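Seven weeks without a doctor

Our clinic lost its only full-time doctor in March. I found out the way everyone in Flomundale finds out about anything, by standing in line at the bakery behind somebody who already knew.

The official notice went up on the clinic door the next morning. It said there would be "a temporary adjustment to service delivery." The adjustment was that there wouldn't be any, apart from the nurse on weekday mornings and a telehealth cart that gets wheeled out like a dessert trolley. I've met the cart. It has a lovely big screen and a speaker that makes every physician sound as though they're phoning from inside a filing cabinet.

For those who don't live here, and statistically that's everyone, Flomundale has 2,195 people in it. The nearest hospital is in Vemberg, which is an hour and a half away if you don't get stuck behind a grain truck. You will get stuck behind a grain truck. There was a shuttle once. It was cancelled the year I moved here, on the grounds that not enough people were using it, and it ran at ten past five in the morning.

I don't want to be unfair to the health service. They did hold a meeting. It was in the curling club, the heat was off, and a pleasant man from the regional office put up a slide with a map of us on it, spelled wrong. He told us recruitment was "active." Someone asked what active meant. He said it meant the position had been posted. Someone else asked how long it had been posted and he looked at the slide for a while.

The sticking point, once you got past the slide, was housing. The previous doctor had rented the old Ledesma house on Second Street, and when she left, the owners sold it. So the job now comes with a salary, a relocation bonus and nowhere to live. Two candidates have apparently got as far as asking for the address. You can see how that conversation would lose momentum.

Then Soledad Esquivel stood up. Soledad runs the pharmacy, and in these past weeks she has been asked to look at more rashes than any pharmacist should be shown over a counter. She said that if the region couldn't find a doctor a house, the town had better do it, and she already had a name for the thing, Huststead, which came from her grandmother's farm and which I've now heard pronounced four ways. The idea is a fund to lease one decent furnished place near the clinic and keep it for whoever comes, be it a locum for a fortnight or a proper doctor for ten years. 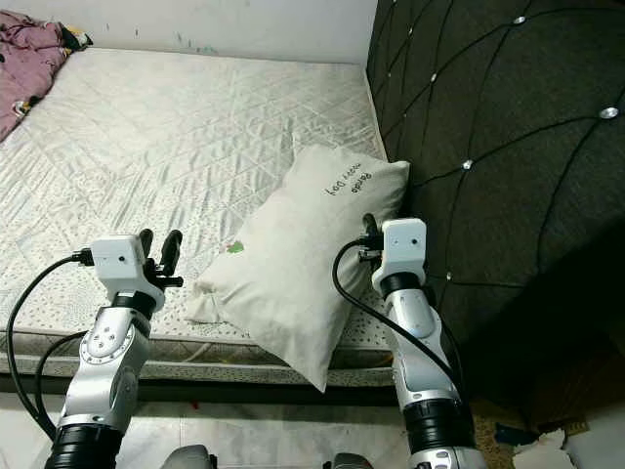

Who pays for the house when there's no doctor in it? The fund does, out of pledges from people in town, and so far 33 households have signed up for a monthly amount.

I signed up too, for 22 dollars. I'd like to say I chose the figure after careful thought, but it's what I used to pay for a streaming service that kept recommending me medical dramas.

Not everyone is thrilled. My neighbour's position is that we already pay for health care, it's called tax, and if we start buying the furniture as well they'll have us stitching our own wounds by Christmas. I think he has a point. I told him so over the fence and he looked a bit let down, I think he'd wanted the argument. There's something backwards about a town passing the hat so that a government can fill a government job. I just also have a kid with asthma and a car with 290,000 kilometres on it, and principle doesn't do much for either of them at two in the morning.

We did the Vemberg run once during all this. She was fine. We sat in emergency for hours beside a man with a fish hook in his thumb, who was very good company, and we got home in time for me to be useless at work. The doctor who saw us was young and kind and asked where we'd driven from. When I told her, she said she'd seen that job posting.

I said there might be a house soon.

She said, "Oh, is there?" in a tone I have been analysing ever since -- probably only politeness, but I gave her Soledad's number anyway, on the back of a parking stub. The parking was eleven dollars, by the way. I'll do a separate post about the parking.

Pledge forms are at the pharmacy, next to the cough drops. Ask at the counter if the stack's run out, and please don't show her your rash.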